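**Call for participants: sorting and preparation season at the Trevuritz fossil collection**

The Trevuritz collection is looking for people who would like to help us with small fossil bones from a cave deposit. The season starts in January and continues for 17 weeks. We have places for seven participants, and previous experience is welcome but not required.

The material comes from the Engelbrecht cave, where a layer of hardened sediment contains remains of bats, shrews, lizards and frogs. So far we have registered 963 specimens. Most of them are teeth and jaw fragments, and many are still partly covered with limestone. Before anyone can say which species lived near the cave, the pieces must be cleaned, sorted and given a number.

**What you will do**

- pick small bones from washed sediment under a microscope
- remove soft matrix with needles and brushes (the acid work is done only by our staff)
- write labels and enter each specimen in the register
- help with sieving on two mornings per month, if your back allows it

Every new participant works the first three weeks next to Lwazi Mokgethi, our preparator. After this period you will have your own tray and your own part of the deposit. The identification is made together with Reshma Baloyi, who studies fossil shrews and is very patient with beginners.

**Who can apply**

You must be 17 or older and be able to come at least one day per week. Good eyesight at short distance is important, with or without glasses. You should also be comfortable with slow work — on some days one jaw takes the whole afternoon. We speak English in the laboratory, but it doesn't have to be perfect.

**What we offer**

Participants receive their travel costs, lunch and a small payment of 40 per day. Students can ask for a signed confirmation of hours. At the end of the season your name will be printed in the Bolier report, which lists everybody who prepared material from the cave.

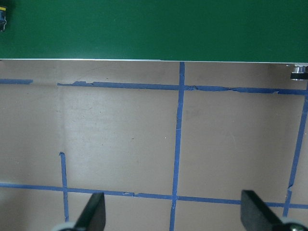 Zanele Makhubela wrote to us after the last season that she had expected to see big bones and was a little disappointed in her first week. Then she found a lower jaw of a bat with all the teeth still in place, and she asked if she could stay longer. Her advice to new people is to draw each specimen before cleaning it, even if the drawing is bad.

**How to apply**

Please send a short letter (one page is enough) to Nermin Yalçınkaya at the Clemov office. Tell us which days you are free and why small fossils interest you. A CV is not necessary. We invite all suitable candidates for a trial morning, which begins on a Monday at nine, and we answer every letter, also when we can't offer a place.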